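Mikrowelle mit chinesischem Bedienfeld: Aufstellen, Leistung prüfen, Tasten zuordnen

Gilt für: Solo-Tischgeräte mit Drehteller und Folientasten, deren Bedienfeld nur chinesisch beschriftet ist
Benötigt: zwei Thermometer oder ein schnelles Einstechthermometer, Messbecher, hitzefestes Glasgefäß, Uhr mit Sekundenanzeige

1. Vor dem ersten Einschalten

Zuerst das Typenschild lesen. Maßgeblich sind Nennspannung, Frequenz, Leistungsaufnahme und Ausgangsleistung. Geräte für den chinesischen Markt sind auf 220 V und 50 Hz ausgelegt. Steht auf dem Schild eine andere Frequenz als 50 Hz, wird das Gerät hier nicht betrieben. Ein Steckeradapter ersetzt keine Prüfung der Schutzerdung. Wer diese nicht selbst messen kann, lässt den Stecker von einer Elektrofachkraft tauschen.

Danach Rollenring und Drehteller einsetzen. Der Teller muss auf der Mitnehmernabe einrasten und sich von Hand ohne Schleifen drehen lassen. Transportfolien an der Türinnenseite entfernen, sofern vorhanden. Die Abdeckung des Hohlleiters an der Innenwand bleibt im Gerät, auch wenn sie wie ein Stück Pappe aussieht.

2. Anzeige und Ruhezustand

Nach dem Einstecken geht die Steuerung in den Ruhezustand. Je nach Ausführung erscheint eine Uhrzeit, ein Doppelpunkt oder nur eine Ziffer. 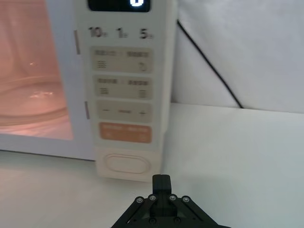 Der Ruhezustand ist der Ausgangspunkt für alle weiteren Eingaben. Wird eine Eingabe abgebrochen, kehrt die Steuerung dorthin zurück, bei den meisten Geräten nach zweimaligem Drücken der Stopptaste. Eine einzelne 0 in der Anzeige bedeutet in der Regel, dass keine Zeit eingestellt ist. Die Innenbeleuchtung kann dabei trotzdem an sein; sie ist kein Hinweis darauf, dass das Magnetron arbeitet. Zum Prüfen auf das Lüftergeräusch und die Bewegung des Tellers achten.

3. Schriftzeichen zuordnen

Für den Alltag genügen wenige Begriffe. Die Zeichen stehen meist paarweise auf einer Taste, getrennt durch einen senkrechten Strich. Bei solchen Doppeltasten schaltet wiederholtes Drücken in der Regel zwischen den Funktionen um.

秒: Sekunde
分: Minute
微波火力: Mikrowellenleistung
智能解冻: Auftauautomatik
微波杀菌: Entkeimen mit Mikrowellen
美食菜单: Menüprogramme
开始: Start
停止 oder 取消: Stopp, Abbrechen
时钟: Uhr
童锁: Kindersicherung
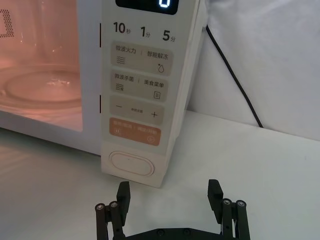 Bedienfeld mit Zeitvorwahl 10 s, 1 min und 5 min; darunter die Doppeltasten, dann Minus und Plus.

Die Übersetzungen auf schmale Klebestreifen schreiben und neben die Tasten setzen, nicht auf die Folie. Klebereste auf der Tastenfolie lassen sich nur mit Lösungsmittel entfernen, und dieses greift den Aufdruck an. Das Programm zum Entkeimen ist kein Ersatz für ein Sterilisationsverfahren. Für Babyflaschen nur nach Angabe des Flaschenherstellers verwenden.

4. Aufstellung

Die Stellfläche muss eben und tragfähig sein. Vor dem Festlegen des Platzes alle Lüftungsöffnungen suchen. Sie können in der Rückwand, im Boden, im Deckel oder in den Seitenwänden liegen.
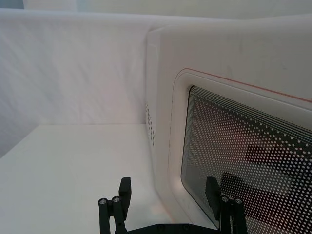
Seiten mit Öffnungen brauchen freien Abstand. Die Angaben der Anleitung gehen vor; fehlt sie, gelten 30 cm nach oben und 10 cm zu den Seiten und nach hinten als brauchbarer Wert. Textilien, Vorhänge und Papier gehören nicht vor die Öffnungen. Die Füße nicht abschrauben, auch nicht, um das Gerät unter ein Regal zu bekommen.

5. Ausgangsleistung bestimmen

Ist die Ausgangsleistung nicht lesbar, lässt sie sich mit Wasser abschätzen. Das Verfahren ist ungenau, reicht aber zum Umrechnen von Garzeiten.

a) 1000 ml kaltes Leitungswasser in das Glasgefäß füllen, umrühren und die Temperatur notieren.
b) Gefäß mittig auf den Drehteller stellen und die höchste Leistungsstufe wählen.
c) 55 Sekunden erhitzen. Die Zeit mit der Uhr kontrollieren.
d) Sofort umrühren und erneut messen.
e) Temperaturdifferenz in Kelvin mit 4186 multiplizieren und durch 55 teilen. Das Ergebnis ist die vom Wasser aufgenommene Leistung in Watt.

Der Wert liegt unter der Nennleistung, da das Gefäß Wärme aufnimmt und das Magnetron eine Anlaufzeit hat. Für eine zweite Messung frisches Wasser verwenden und das Gefäß vorher abkühlen lassen.

6. Störungen

Anzeige leuchtet, Start ohne Wirkung: Tür erneut schließen, Kindersicherung prüfen.
Teller ruckelt: Rollenring reinigen, Sitz auf der Nabe prüfen.
Funken im Garraum: sofort abschalten, Metall entfernen, Hohlleiterabdeckung auf Brandstellen untersuchen.
Tür schließt nicht bündig: Gerät nicht weiter betreiben.

Das Gehäuse bleibt in jedem Fall geschlossen. Der Hochspannungskondensator kann auch nach dem Ziehen des Netzsteckers geladen sein.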